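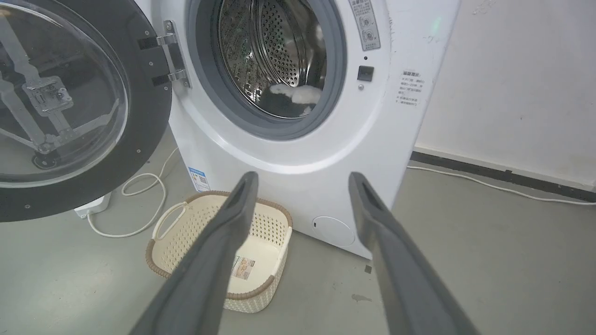

*Lavadora de carga frontal, con una prenda oscura y blanca en el fondo del tambor.*

Vuelvo del safari con 23 picaduras, una tos de polvo que suena a motor diésel y unas 400 fotos de culos de cebra. Las cebras se dan la vuelta. Lo hacen todas, en cuanto levantas la cámara, y con una coordinación que ya quisiera para sí la agencia.

La agencia se llamaba Revex y el folleto prometía «una inmersión íntima en la sabana». La intimidad consistió en compartir todoterreno con una familia que llevaba una nevera azul y comía pipas. No tengo nada contra las pipas. Sí contra el ruido que hacen cuando el guía apaga el motor, se lleva un dedo a los labios y señala una acacia donde, según él, duerme un leopardo. Yo vi una rama. Es una rama muy bonita y la tengo en once fotos.

El primer campamento, Urum, estaba a tres horas de pista desde el aeródromo. El guía llamaba a la pista «masaje africano», chiste que debe de contar desde que existen las pistas, y aun así me reí la primera vez. Dormíamos en tiendas de lona con cama de verdad y ducha de cubo, y de noche no se podía salir sin que viniera alguien a buscarte con una linterna. La segunda noche oí algo masticando hierba a medio metro de mi cabeza. Me pasé una hora inmóvil, repasando mi testamento, que es breve. Por la mañana me dijeron que había sido un hipopótamo, con el mismo tono con el que en mi escalera me dicen que ha pasado el cartero.

En la avioneta hasta el segundo campamento te dejan llevar 15 kilos, en bolsa blanda, y los pesan. Yo había comprado para el viaje un pantalón que se convierte en bermuda, una camisa con 70 bolsillos (no los conté, pero todavía aparece calderilla) y un sombrero que me daba aspecto de entomólogo en paro. Al final usé dos camisetas y un forro polar. El forro polar es el gran secreto del safari: a las cinco y media de la mañana, en agosto, en un coche sin cristales, hace un frío de pueblo de Soria. Llevad también un gorro y un buff. Dejad en casa el secador, que hay quien lo lleva, y en Urum apagan el generador a las nueve.

El segundo campamento, Furtado, era más caro y se notaba sobre todo en las servilletas. Ahora bien, allí vi los elefantes. Llegaron al río al caer la tarde, en fila, sin ninguna prisa, y las crías se metieron en el barro de cabeza. Estuvimos casi una hora mirando. Hasta los de las pipas, que habían venido en la misma avioneta que yo, cerraron la bolsa. De aquello tengo una sola foto y está movida, y me da igual.

Lo del dinero, que me lo habéis preguntado por correo: 2000 euros sin el vuelo internacional, con propinas aparte. Las propinas son un asunto delicado y conviene llevar billetes pequeños desde casa, porque en Furtado no hay quien te cambie nada. El seguro lo hice con Cenport. Les llamé por una maleta que se quedó dos días en otra escala y me tuvieron tanto rato al teléfono que la maleta llegó antes que la respuesta.

¿Repetiría? Sí, pero en otro coche. Me han hablado de un safari a pie, con un guarda armado delante y otro detrás, y llevo una semana mirando botas.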